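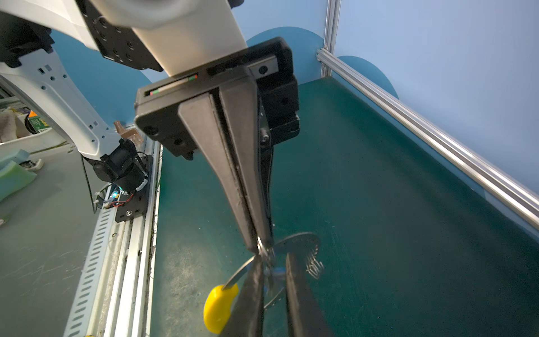 May, started a bit after lunch

Key day! I've been putting this off for ages, and the hook by the back door finally gave up under the weight, so here we are. Everything that was on it went onto the green mat with the bits from the toy drawer, and I'm writing as I go because last time I didn't and we ended up with the paint cupboard key filed under Ivircombe (sorry, all).

The rule I'm trying: one ring per door or box, one tag per ring, and the tag color says which building. Blue is for here. Yellow is for the Tridalstead store. I know we talked about doing it by who uses what, but that changes every few months and the buildings stay put.

First thing to sort out was the big bunch, the one with the yellow handle and the spring and the perforated disc all hanging together. It's a pain to carry. The disc has that serrated edge that catches on everything in your pocket, and the spring winds itself around whatever is next to it. I'd like the disc off the bunch altogether. My guess is it came from the old Iltoveck sample box, but if anybody is fond of it, say so before I put it in the odds tin.

Split rings: the tiny ones are murder on the thumbnails. Trick I'd forgotten and want written down — slide a thin washer into the gap first, then feed the key in behind it, and go around twice. Going around once feels like it's on and then you find the key on the floor of the van. The bigger rings open easily enough but they open easily in your bag too, so I'm keeping those for things that live on a wall.

The Marchuk order came, by the way. I asked for a pack of 40 tags and that's what we got, with paper inserts. The rings are another story, because the smallest amount they do is a carton and the carton says 2000. So we have rings. We have rings for the rest of our working lives, please take some home.

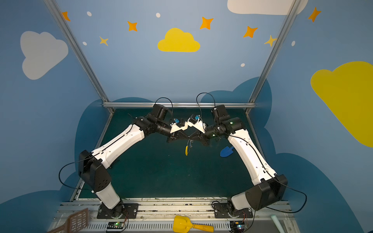 The toy garden tools

Not keys, I know, but they share the drawer and I wasn't going to put them back in without thinking about it. The blue shovel and the yellow scoop are both still wanted for the sand bench at Ivircombe, so they're staying. The shovel is the nicer of the two in the hand. The scoop holds more sand and is the one that gets fought over.

What I don't want is the pair of them living on top of small metal things, because every time someone digs for a key they come out with a scoop, put it down somewhere, and then the scoop is lost as well. New plan: garden tools go on the low shelf in the open crate, handles up. If you find sand in the crate, tip it out outside, not in the sink. (The sink is a separate entry. It's a long one.)

I also think the shovel should get a drop of oil on the handle at some point. I've got linseed at home, will bring it in. It'd be good to do both ends of the handle and leave it overnight on newspaper.

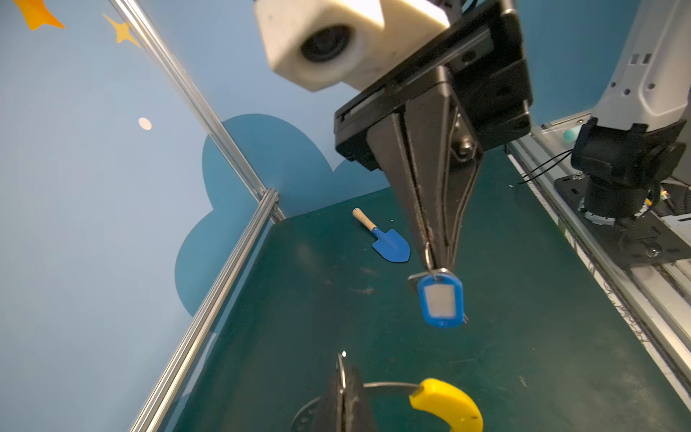 Labels

Getting fussy now, but this is the part I like. The blue tags have the little window with the insert, and the insert is about as long as a word and a half, so no essays. I tried "store rm rear lwr" on scrap paper and couldn't read it myself ten minutes later. Going with a plain number and a line in the back of this notebook for what the number means. Start at 3000 and go up, so they don't get mixed up with the locker numbers, which are all low.

Pencil first, all of them, then pen once we've tried each key in its lock. Ballpoint smears on the Marchuk inserts if you slide them in too soon — I've got blue fingers to prove it. The fine drafting pen is better, give it a minute to dry. Cut a spare insert for each tag and keep the spares in the envelope taped inside the cover.

The yellow curved tags have no number planned so far. They're a funny shape but you can spot them across a room, and for Tridalstead that's most of what you want, with the light being what it is in that store.

The key with the white plastic head

Saving this one for last. It's on a blue tag, so going by the new rule it belongs to this building, but I don't have a door in mind for it. Short blade, with teeth. Padlock? Cash box? Filing cabinet? I'll walk it around all the cupboards before I leave and write the result next to its number. If it fits nothing it stays on the mat with a question mark until everyone's had a go, and please don't throw it out, we did that once and had to drill a lock.
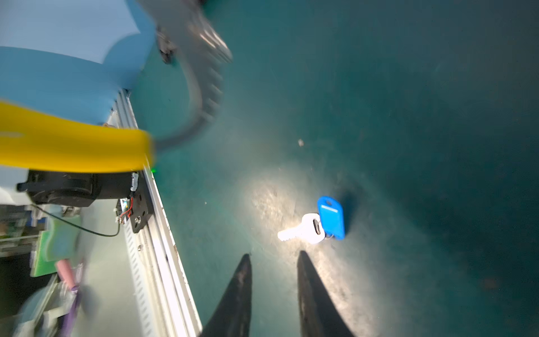
Note in the margin, in green pen: try the glass cabinet in the upstairs hallway, the one with the old Iltoveck catalogs. We had a spare cut for it and I never saw it again. Also, I'd vote for keeping the disc, and can we please have 2 copies of the number list, one of them not in this notebook?

Fair point on the list. I'll do a second one on card and pin it up by the new hook. Will try the cabinet once I've had a coffee.

Still to do: screw for the hook (a long one this time, into the stud), linseed, pen over the pencil, ask Ivircombe if they've got any of our keys in their drawer.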